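Bin picking log, March, cell two

07:40

Controller up, e-stop checked on the pendant and at the door. Reran the hand-eye check from the overhead camera before anything else, because yesterday's last batch had a drift in the grasp points that I did not like. Error is back under the limit. I suspect the mount was bumped and then bumped back, which does not make me trust it more. Put a paint mark across the bracket and the post so the next shift can see if it moves.

Target for the Budier set is 1,000 labeled attempts. We have 300 that I would defend. There are more on the disk, but a good share come from before the gripper timing fix and the close command in those is logged late against the video. I have moved them to a separate folder and left a text file in it saying why. They can be used for object detection. They should not be used for anything that learns when to close.

09:15

First block, autonomous attempts with the current policy. Habte build, no changes to weights, speed at the low setting. The policy still prefers long thin things that lie along the bin. With handles it usually commits early and comes in at a sensible angle. With flat soft things it hovers, corrects, hovers again and times out. I logged the timeouts as failures with their own code. Okberg asked for a single failure label and I have kept two, as merging them later takes one line and splitting them later would take a week.

One protective stop mid-block. Finger contacted the floor of the bin on a descent that should have ended higher. Depth over the bare metal is poor wherever it is scratched and shiny; the sensor returns holes and the fill-in guesses low. Raised the hard floor limit in the config and wrote the old value in the comment next to it.

11:50

Objects are migrating again. Every failed grasp nudges something, the nudges mostly go the same way, and by late morning the whole set sits toward one corner. 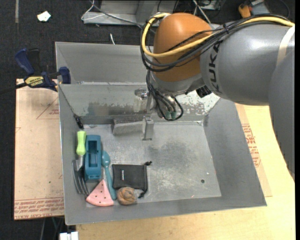
Layout before the noon reset

Fork, teal container, spoon, watermelon slice, pouch and the wrinkled brown piece, all in the left half of the bin and most of them toward the front corner. The right half of the floor has nothing on it. If I had kept recording without resets, the policy would have learned that the right half does not matter, and the validation score would have gone up while it learned it.

Saved the layout as a start state anyway. Crowded corners will occur at Selladcombe, and the container beside the fork is a useful hard case: the tines and neck are right next to its front portion, so a grasp on either one has to account for the other. The spoon and the container are both teal and lie next to each other, and the segmentation tends to return them as one object. I drew the boundary by hand for this start state and flagged it for the mask review.

New reset rule, effective now. Reset after every block, and also whenever one half of the bin has been empty for ten attempts in a row. Positions come from the random sheet. No placing by feel. I looked back over my own hand placements from last week and they are far too tidy, with the handles pointing toward me nearly every time.

14:30

Second block, teleoperated. Demonstrations only, all from the random sheet. The pouch is the item we are short on. Pinching it at the middle works if the approach is slow and the fingers go in nearly closed. Catching it by the cord also lifts it, but I am marking those as accidental. The policy should not be taught to aim for a cord the camera can only see half the time.

Discarded 2 demonstrations where I changed my mind on the way down. The path has a visible kink in it and there is no honest label for that. Re-recorded both from the same start position.

Cable slack at the wrist needs watching on the rotations. I have limited the last joint for now, which costs us some grasp angles along the left wall. Noted in the run header so that the missing angles are not read as a preference.

17:05

Copied both blocks to the server, checksums match. Spot check of the timestamps against the gripper log: fine to within one camera interval.

Open for tomorrow: mask review for the teal pair, more attempts in the right half, a matte sheet for the bin floor if Okberg will agree to the change in appearance. Left the arm parked, brakes on, pendant on the hook.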